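Home / Student Projects / Robotics Lab Course / Reports

Two grippers, one desk: what we learned comparing the Cilter and the Farker fingertips

Project report by Leonie Mühlbauer, with Koen Coppens. Supervisor: Frauke Lammers

So when Koen and I signed up for the gripper topic we figured it would be the easy one. You hold a thing, you squeeze a thing, you write down whether it stayed put. Our question was which fingertip pads we should use on the hand-held grippers that the course uses to record household tasks (tidying a desk, opening drawers, moving books, that kind of stuff). There were two candidates, which we called Cilter and Farker after the folders the print files came in. Cilter is the softer one. Farker is stiffer and holds its shape better under load.

The plan had three parts: drawers, books and small objects. We planned 200 grasps for each pad type and we got all of them done, though the last 40 took forever and I was pretty cranky by then!

The tracking took us longer than the grasping. Each gripper rides on a cube with printed markers, and the software works out where the hand is from those. If you turn your wrist too far the pose starts to jump, and then you get a recording where your hand teleports across the desk. Koen spent most of May on this. He ended up writing a little script that throws out any recording with a jump in it, and we used the same limit for both pads so the comparison would be fair.

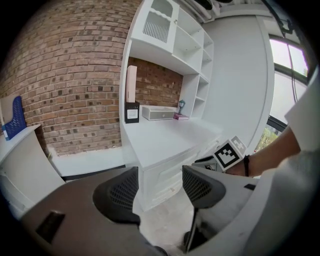
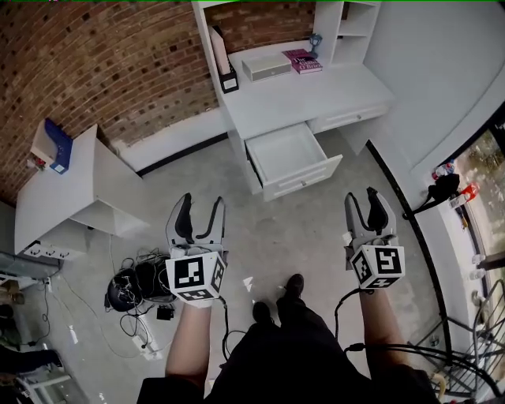

Reading time: 3 min

We did the recordings at a desk with a hutch against a brick wall, and I liked working there a lot more than at the bare test table in the lab. A real desk has knobs and edges and stuff standing in the way. The drawers have those small round knobs, and they're a much nastier target than the bar handle on our test rig. You come in a little too low and the fingertips just slide under.

OK, results. On drawers, Cilter was the clear winner for me. The pad gives a bit when it closes on the knob, so a sloppy approach still ends in a decent pull. With Farker I had to line up properly every single time, and I missed a lot more in the first session than in the later ones, so part of that is just me getting better. We should have switched pads more often to even that out. Rainer Lenz pointed this out at our midterm talk and he was right, but by then half the drawer data was done.

Books went the other way. A thin book lying flat is horrible to pick up, and the soft pad folds over the edge of the cover. Farker gets under it much more reliably if you nudge the book to the edge of the desk first. For small objects I honestly couldn't tell the two apart, and neither could Koen when he went through the recordings without knowing which pad was which.

A few things for whoever takes over:

Tape your cables to your sleeve or run them over your shoulder. I stepped on mine twice.
Wipe the pads between sessions. Dust changes the grip more than the choice of pad does.
Record at the same time of day if you can, or at least note it down. Our evening recordings lost tracking more often.
Set the recording buffer to 2000. The default was too small for our longer takes.

What's still open is wear. The Cilter pads looked tired at the end and we had no good way to measure that. Reinhold Ostermann in the workshop has offered to print a fresh set of both, and Koen wants to rerun the drawer part with them next semester.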